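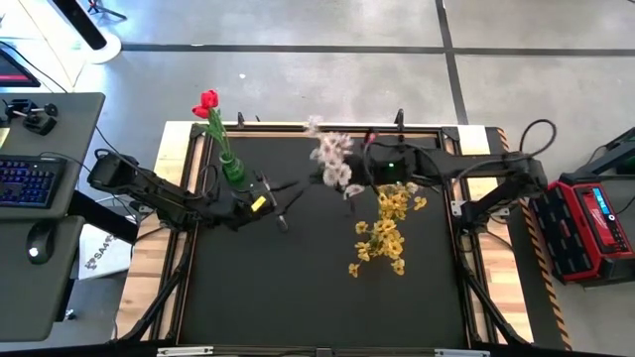 Figure 1. Two-arm flower cell, both grippers at the top of the mat.

Unit 4: Setting up and looking after the flower cell

These notes go with the Thursday practical. Read them before you come in and bring them with you. The cell is the two-arm table used for the Cluritz vase exercise, in which stems are picked from the mat and put into a small glass vase.

1. Before power-up

Check the base of each arm by hand. There should be no movement between the base and the table frame. If there is, stop and tighten the mounting bolts in a cross pattern, a little at a time. Do not use the long-handled key, which makes it too easy to strip the thread.

Follow the cables along each arm from base to gripper. Look for flattened sleeving at the joints and for ties that have slid down a link. A cable needs enough slack for the joint to reach its limit, and no more. Last December one group tied the elbow cable too short and pulled the connector out on the first homing move. The repair took most of an afternoon.

Wipe the mat. Bits of leaf and petal come off the artificial stems and end up in the finger slides.

2. Homing and warm-up

Home one arm at a time, left first, with the other parked clear. Then run the Imora warm-up routine, 25 cycles per arm at low speed. Listen to the wrist joint. A steady hum is normal. A click once per turn should be written in the log, with the joint number.

3. Laying out the stems

Put the stems down flat, with some pointing each way, and leave space for the fingers on either side of each one. The vase goes near the top left of the mat. Mixed kinds are better than one kind: tulips have a single firm stem, while the daffodil bunches and the white sprays spread out and catch on each other. Park the right arm folded up at its own side while the left one works on the tulips.

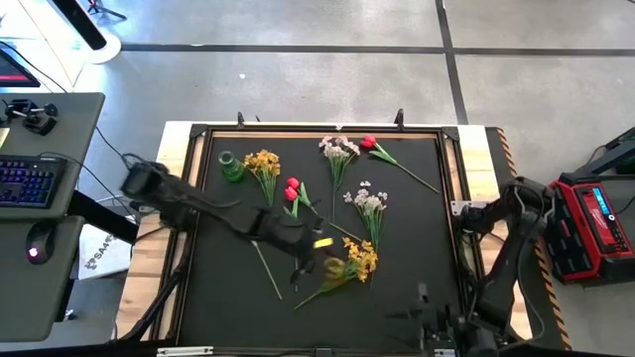 4. Gripper care

The fingers are the part that wears. Clean the inner faces with a dry cloth after every session and replace the pads at 2,000 grips, or earlier if a stem slips twice running. The counter is on the second page of the Thongdee panel. Reset it only when both pads on that gripper have been changed.

To change a pad:
- power down the arm and support the wrist
- take out the two small screws and keep them in the tray
- peel off the old pad and clean the seat
- fit the new pad, open end towards the wrist
- close the fingers on the gauge strip and check that they meet evenly

Then try the gripper low over the stems. It should come down on a thin stem without the fingertips touching the table. If they touch, the height offset is wrong. Correct it in steps and test again after each one.

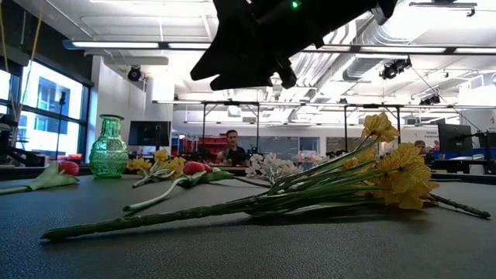
5. Faults you are likely to meet

Stem turns in the grip. Worn pad, or the grip point is too near the bloom.

Vase knocked over. Usually the approach is too low. Raise the approach point before you change the speed.

Arm stops with a load warning. Check for a snagged cable first. The limit is set at 400 and should stay there.

Position drifts during a session. Home again. If it comes back, check the base bolts as in section 1.

6. Log sheet

Fill it in before you leave. Each group needs a pick rate for its last full run; the reference run for this layout is 93 per cent. Hand the sheets to Rattana Noiphan, along with any loose screws you find.

Drumanham Robotics Teaching Lab | Questions: ask at the lab office | Notes revised Sunday, August 1, 2021 | Back to top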